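The plane holds nine, and that's the whole point

9/9/22

The founder of Nullamik picks up the phone on the first ring and is talking about wind before I have managed to say hello. It has been blowing across the runway at Tiltotville since breakfast, she tells me, and the morning flight to Nalville still got away four minutes early. She sounds as pleased as if she had pushed it down the runway herself.

Her airline has one route, one airplane and nine passenger seats. It started flying in July, linking two towns that lost their last scheduled service so long ago that the old check-in desk at Tiltotville had been turned into a place to pay for hangar space. There are two round trips a day. The flight covers 200 miles, mostly over forest and lake, and if you have ever made that trip by road behind a line of lumber trucks you will understand why people there are so excited about it.

"You can drive it, sure," she says. "I drove it for years. You leave in the dark, you have your appointment, you come home in the dark, and then you need the next day to get over it. I kept thinking, there's a perfectly good runway at both ends. What are we all doing in our cars?"

She had worked in crew scheduling for a much bigger carrier, and she says that job taught her how small a small airline really needs to be. Most of the attempts to bring flights back to Tiltotville, she believes, failed on size. Someone would bring in a plane with thirty or forty seats, fill a third of them, and be gone by spring.

"With nine seats I can have a bad day and it's a bad day. It isn't the end of the company. If five people turn up, I'm fine. If three turn up I'm a little quiet at dinner."

On the day we speak, the airline has just passed its first big number, the one she had written on the office whiteboard before the first flight: 200 paying passengers in a single week. I ask what they did to mark it. "We ordered pizza and then the fuel truck had a flat," she says, laughing hard enough that I have to hold the phone away.

Who is on board? Plenty of hospital visits, she says, and more students than she had planned for. There is a group of court staff who go over and back on the same day. Then there are the grandparents, who she plainly adores (one couple has flown so often that the pilots now ask after the dog). Weekend tourists are starting to find it too, mainly paddlers heading for the lakes north of Nalville, although she has had to be firm with them on the subject of paddles.

The heavy work on the aircraft is done by Lukoševičius, a family-run maintenance shop that has had the far hangar at Tiltotville for longer than she has been in the business. She had expected to have to send the plane away for every major check. Having them a short walk from the gate changed her numbers completely. "I went in there with a list of forty questions," she says. "They'd answered most of them before I sat down. Then they asked me some I hadn't thought of, and those were the ones that mattered."

Not everything has gone smoothly. The booking site went down on the second morning, and she took reservations by hand in a school notebook. The afternoon departure was set too early for anyone with a full day of meetings in Nalville, so it has been moved back by forty minutes. She also underestimated fog. The schedule for the colder months will have a later first flight, and she would like people to know that now so they don't find out at the door.

What surprised me most was how little she wants to grow. There is talk of a third town, and she won't say which. A second airplane would come first, she says, and only as a spare, so that a cracked windshield doesn't strand anybody.

"People ask me when we're getting a bigger one. I love this one! You can see out of the front from every seat. You know who you flew with. Why would I trade that in?" 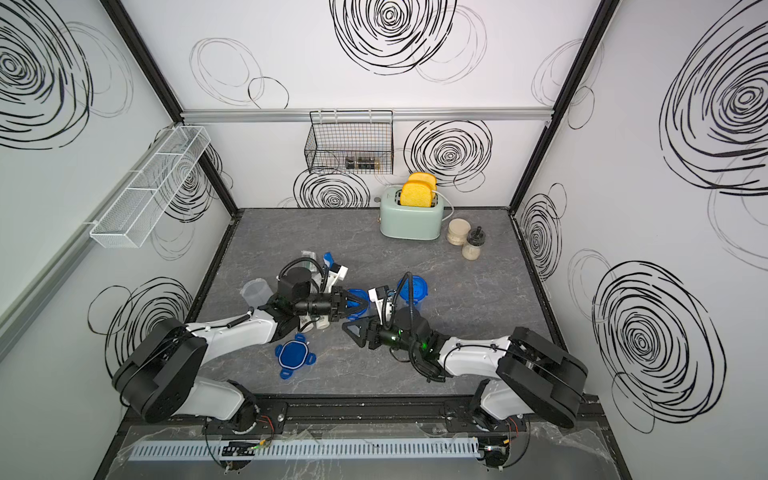
Her next project is the waiting room at Tiltotville, where she wants passengers to be able to get a bowl of hot soup before the early flight. The space she has been given is a former storeroom with barely any counter, so everything that can go up on a wall will have to. She is thinking of a metal rail along the back with a black wire basket hooked over it, like the one in the photo with the two little spice jars in it, and the pots and ladles on hooks further along. The soup recipes are coming from the grandparents, who have already sent in more than she can use. She hopes to have the first pan on by the time the fog sets in, and she has promised to save me a bowl if I take the early flight.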